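Ticket: Hot water dispenser stops heating, error 4, keeps coming back
Product: Joltis countertop hot water dispenser
Site: Distdale office, Mohammed Street side, second floor kitchen
Opened: 29 November 2021
Status: Open, waiting on customer test

First message

Hi! I'm the person in our office who gets stuck with anything that plugs in, so I'm writing about the Joltis. We've had it since July and we love it (really, the tea drinkers here were ready to throw a party), but it has started quitting on us. It heats up fine in the morning, everybody fills their mugs, and then a while later the light goes orange, the display says error 4, and the water just sits there going cold.

The booklet says error 4 is "heating interrupted, allow unit to rest." So I let it rest. I unplugged it, went back to my desk, plugged it in after lunch and it was happy again. Then it did the same thing the next morning, and the one after that.

Stuff I already tried before writing:
Unplugged it overnight. No change.
Emptied it and refilled with filtered water. No change.
Cleaned the little mesh screen under the spout, which was gross, but no change.
Moved it away from the wall in case it was overheating. Seemed better for a day, then no.

Is it the heating element? Please tell me it isn't the heating element.

Update 1

Thanks for the quick reply! You asked how long it runs before the error, so I stood there with my phone like a weirdo and timed it. From a full cold tank it ran 11 minutes and then stopped. I did it again after a rest and it got all the way to hot with no trouble, so go figure. The setting was "keep hot" both times.

You also asked about the outlet. It's on the counter next to the fridge, and yes, I'm a little embarrassed, it was on a power strip with the toaster. I've taken it off the strip and it now goes straight into the wall. I'll report back.

Update 2

Straight into the wall, and it still does it. Less often, though. I got a day and a half out of it before the orange light came on, which is the best run we've had in a while.

I borrowed one of those plug-in power meters from the folks downstairs at Skilus. While it's heating up the meter says 800 watts and stays put. When it's just keeping warm it clicks on and off like I'd expect. Right before the error it dropped to almost nothing, then jumped back up, then dropped again and the light changed. I watched it happen twice. Does that sound like a loose wire to you? It sounds like a loose wire to me, but I also thought our printer had a loose wire and that was a sticky note.

Update 3

Okay, descaling. You said the unit wants it every 300 hours of heating and I had no idea there was even a counter! I found the menu (hold the two bottom buttons, wait for the beep, which is not in my booklet anywhere, by the way) and we are way over. I think someone pressed "remind me later" for a few months straight. I have my suspicions.

Ran the descale with the packet from the box. Lots of white flakes in the first rinse, fewer in the second, and I did a third because the water tasted sour. Then I reset the counter. The thing is so much quieter now. I honestly thought the rumbling was normal.

No error that whole afternoon. I made tea for everybody to celebrate, and also to use up water, so that counted as testing.

Update 4

Well, it came back. Error 4 again this morning, first heat of the day. So the descale helped the noise but it didn't fix this.

One new clue: it happened right when I pushed the unit back to wipe under it. I rested it, started it up again and wiggled the cord where it goes into the back, and the meter jumped all over the place. Didn't wiggle it any more after that, because I'm not trying to be a hero.

 The table is across the room from the counter, so people carry their mugs over.

The tea table:

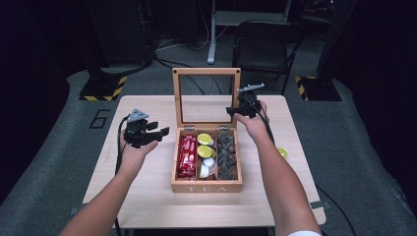
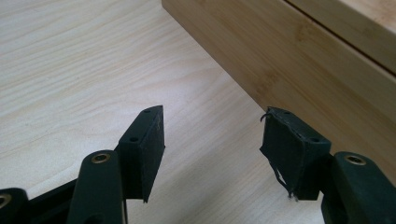
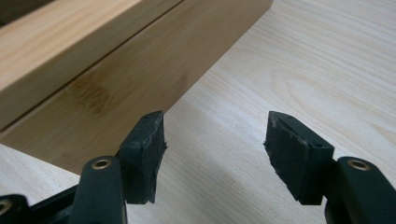
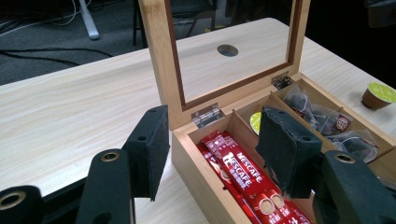 So, the cord. It's the kind that detaches, and the plug end feels looser in the back of the unit than I remember. I looked in the socket with a flashlight (unplugged from the wall, don't worry) and one of the prongs has a brownish mark on the side. I don't like that. The matching hole on the cord has the same color around it.

My plan, unless you tell me otherwise, is to leave it off until the new cord gets here. I put a sign on it. People have been microwaving mugs of water and complaining to me about it, so if there's any way to send the faster shipping I'd be grateful.

Two questions while I wait. Is the socket on the unit something you replace, or does the whole back panel have to come off at a repair place? And if the new cord fits snug but I still get error 4, do you want the meter readings again, or should I just box it up and send it in? I still have the original carton, minus one of the foam corners.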